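On the Keeping of Household Recipe Books

Posted 13 December 2023

The household recipe book is among the least protected of domestic records. Deeds are kept in a drawer, photographs in an album, and certificates in a folder. The recipe book is kept beside the stove, where it is exposed to steam, fat and flour for as long as it remains in use. Many do not survive a second generation. The following remarks set out how I have approached the care of one such collection, and may be of use to readers who have inherited something similar.

The collection came to me in May in a biscuit tin. It consists of one bound ledger, two school exercise books and a quantity of loose slips. The ledger was begun in 1898, according to the inscription inside its front board, and was bought from a stationer in Prurstead. At least four people wrote in it. The first hand is upright and patient. The second abbreviates almost everything. The third is mostly concerned with pickles. The fourth is my grandmother's, and I would know it anywhere.

It contains 200 numbered recipes, although the numbering was abandoned for a period and then resumed by the fourth writer, who assigned 117 twice. I have not corrected this. A reader of the ledger should find in the transcript what is found on the page, and where a note is required it has been placed in square brackets and kept short.

The first decision concerned handling. Advice on this subject differs. Cotton gloves are often recommended, but they reduce the sense of touch and tend to catch on torn edges. Clean, dry hands have been used throughout. The ledger is opened on a folded towel so that the spine is supported on both sides, and it is not opened flat. Slips which had been pinned to pages were left where they were found, except in those cases where the pin had rusted. Those pins were removed, and the position of each slip was recorded in pencil on a separate sheet.

Pencil is the rule for all notes made near the ledger. I permitted myself a pen on the first evening and regretted it within the hour.

The second decision concerned stains. It is the settled view of this blog that stains are to be left alone. The page for seed cake is nearly transparent with butter, and the page for boiled tongue is as clean as the day it was ruled. Both facts are informative. A cleaned page would tell a later reader that the family had an equal regard for tongue and for cake, and this was never the case.

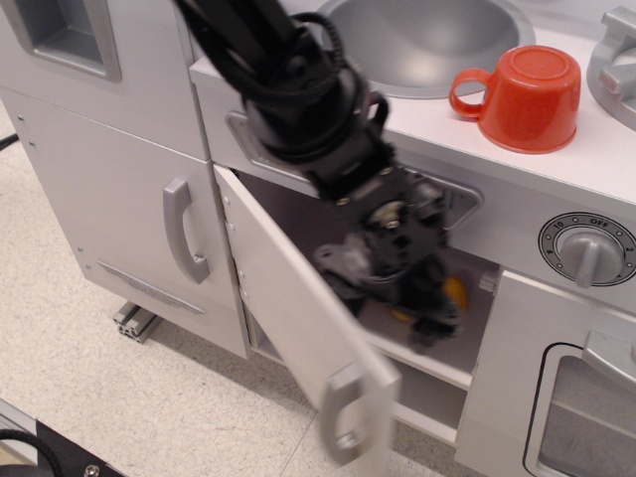 Measurements present a more serious difficulty. The earliest writer gives quantities by the teacup, the breakfast cup and, in one instance, the blue jug. The blue jug no longer exists. My mother recalls it as holding slightly more than a pint, while my aunt maintains that it was considerably larger and that the lemon barley water was always weak for this reason. The transcript reads "one blue jug" and the two opinions are recorded beneath it.

Oven temperatures are given in words: slow, moderate, quick, and "as for bread." Modern equivalents are available in many printed cookbooks and have not been added to the transcript itself. A table has been placed at the back for those who intend to cook. Readers who try the gingerbread are advised that "moderate" in the second hand seems to mean something close to what the first hand calls "slow." I have burned two trays in arriving at this conclusion.

Some recipes are not recipes. Between the marmalades there is a method for taking ink out of linen, a remedy for chilblains, and a list of what was owed to a grocer by the name of Lenz. There is also a page headed "Uletti's" which gives a sauce of onions, anchovy and vinegar. Whether Uletti's was a restaurant, a shop or a neighbor I have been unable to establish. These entries have been transcribed in their original order. The remedies have been marked as not suitable for use, and that warning should be taken seriously in the case of the chilblains.

The third decision concerned copies. A single transcript in a single house offers very little protection, and the following arrangement has been adopted. One printed copy is held with the ledger. One is held by my sister. The remaining copies have been given to those cousins who asked for them, on the understanding that they may be used in the kitchen and need not be returned clean. The page images are stored on two drives, one of which is kept outside the house. The typed text runs to around 50 pages and was set in a large, plain typeface at the request of my aunt, who does not wish to look for her glasses with her hands in a bowl.

A word is necessary on omissions. Three recipes were crossed out by the person who wrote them. Two remain legible, and have been included with a line through the text. The third was crossed out with such force that the nib went through the paper. It appears to have been a blancmange. I have not attempted to recover it.

My grandmother's own contributions number 20 and are placed at the end of the ledger. They are the shortest of all. Her entry for pancakes reads, in full, "Usual batter, hot pan." She made them every week of my childhood and plainly felt no need for further instruction. After some hesitation – and several poor batches – I have supplied a working recipe on a facing page, dated and initialed, so that it cannot be mistaken for hers.

The ledger is now stored in an acid-free box on an upper shelf in the bedroom, away from the outside wall. The loose slips are in paper envelopes, one to each slip. The biscuit tin, which bears the name Skondov on its lid, has been returned to ordinary use and currently contains shortbread made from number 64.

The exercise books remain to be transcribed. They are written largely in the abbreviating hand, and I expect them to occupy most of the winter. Any reader who can say what is meant by "2 sp. of the gd. st. well r. in" is invited to write to me at the usual address.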